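4.3 Preparing and Releasing a Publicity Statement

This section covers the release of a personal or studio statement through the Humulden newsroom module. It applies to accounts with the Publicist or Senior Publicist role. Accounts with the Viewer role can read a statement after release but cannot open the draft.

Before you start, check that:

- The client record exists and is marked Active (see 3.1).
- The client or the client's representative has been entered as an approver.
- At least one distribution list is attached to the client record.
- The account time zone is set correctly. Embargo times follow the account, and the computer's clock is ignored.

4.3.1 Creating the draft

1. Open the client record and select Statements, then New.

2. Choose a statement type. Personal Statement uses the client's name as the signature. Studio Statement uses the production company. Joint Statement requires two approvers and cannot be changed to another type after the first save.

3. Enter a working title. The working title appears in the approval email and in the activity log. It is not published.

4. Paste or type the body text. Formatting from word processors is removed on paste. Paragraph breaks are kept. Bold and italic must be applied again by hand.

5. Enter the short version. This text is used for social posts and for the first line of the press email. The limit is 153 characters, including spaces.

Note: If the short version is left blank, Humulden takes the opening words of the body text and stops at the limit. The cut may fall inside a word.

6. Select Save Draft. The draft number is assigned at this point.

Caution: Do not paste a statement that still contains tracked changes or comments. Comments placed inside the text by some word processors are converted to plain text and will be published with the statement.

4.3.2 Page images

A statement can be released as text, as page images, or as both. Page images are made from the body text with the client's letterhead and are sized for the common social sites.

1. On the Output tab, select Page Images.

2. Choose a letterhead. If none has been uploaded, the default plain letterhead is used.

3. Set the page break. Automatic places up to 700 characters on each page. Manual breaks are entered in the body text with the Break button.

4. Select Preview and read every page at full size.

Note: Signatures are kept with the last paragraph. If the last paragraph is long, this can produce a final page with more text than the others.

5. Enter alternate text for each page. Release is blocked until every page has alternate text.
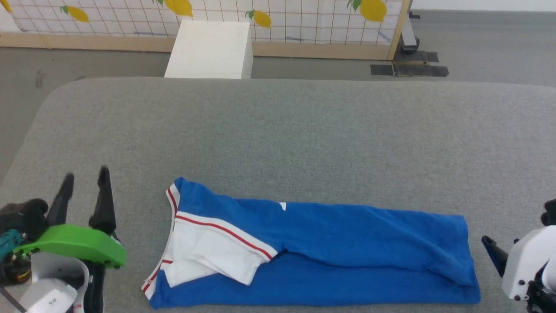 Stills from the media library can be attached to the same release. Each still needs a caption, a credit, and a rights entry, and all three are entered in the Asset panel to the right of the draft. Keep captions short and literal. A wardrobe still, for instance, is captioned by color and item: "Blue garment with white and red accents, folded, on gray fabric." Leave out the production title unless the still has been cleared for use with it. The rights entry must be one of Owned, Licensed, or Handout. Stills marked Licensed carry an expiry date and are withdrawn from the press page on that date without further notice.

To replace a still after the draft has been sent for approval, withdraw the draft first. Replacing an asset in a pending draft returns error A-12.

4.3.3 Approval

1. Select Send for Approval.

2. Confirm the approver. For clients handled through the Idetti connector, the approver list is read from Idetti and cannot be edited here.

3. Set the deadline. The default is 12 hours. Reminders are sent at the halfway point and again one hour before the deadline.

4. Wait for the status to change to Approved, Returned, or Lapsed.

Returned drafts show the approver's remarks in the left margin. Resolve each remark, save, and send again. The earlier version is kept under History.

Lapsed drafts are not deleted. Open the draft and select Renew to restart the deadline.

Caution: Approval covers the exact text that was sent. Any edit to the body, the short version, or the signature clears the approval, including the correction of a single character. Changes to the working title do not.

4.3.4 Embargo and release

1. On the Release tab, select Immediate or Timed.

2. For a timed release, enter the date and time. The display format is fixed as weekday, month, day, and year, for example: Sunday, April 14, 2019.

3. Select the distribution lists. Contacts who appear on more than one list receive a single email.

4. If advance copies are needed, tick Send Under Embargo and choose the contacts by name. Lists cannot be used for advance copies.

5. Select Release. Enter your password when asked.

The press page is updated first, followed by the email lists and then the linked social accounts. On a large list the email stage can take some minutes. Do not close the client record until the progress bar has cleared. Closing it does not stop the release, but any failed addresses will be written only to the log.

Note: Comments on linked social accounts are controlled by the site concerned. The Limit Replies option is passed on where the site accepts it. Where it does not, the option is shown in gray.

4.3.5 Correcting or withdrawing a statement

A released statement can be corrected or withdrawn by a Senior Publicist.

1. Open the statement and select Actions.

2. Choose Correct to publish a new version with a correction line, or Withdraw to remove the statement from the press page.

3. Enter a reason. The reason is stored in the log and is not shown to the public.

4. Select Confirm.

Caution: Withdrawal does not recall emails or advance copies. Page images already saved or reposted by others remain in circulation. If the statement concerns a legal matter, speak with the client's counsel before using either action.

4.3.6 Messages

A-12: Asset changed in a pending draft. Withdraw the draft, replace the asset, and send again.

R-2: Release time is in the past. Check the account time zone.

R-5: Approver no longer active. Add a new approver and repeat 4.3.3.

S-1: Social account not linked. Link the account under Settings, or clear its box on the Release tab.

For messages not listed, copy the full log entry and send it to the support desk, attention Theano Stergiou, with the draft number in the subject line.

Next: 4.4 Press Page Layout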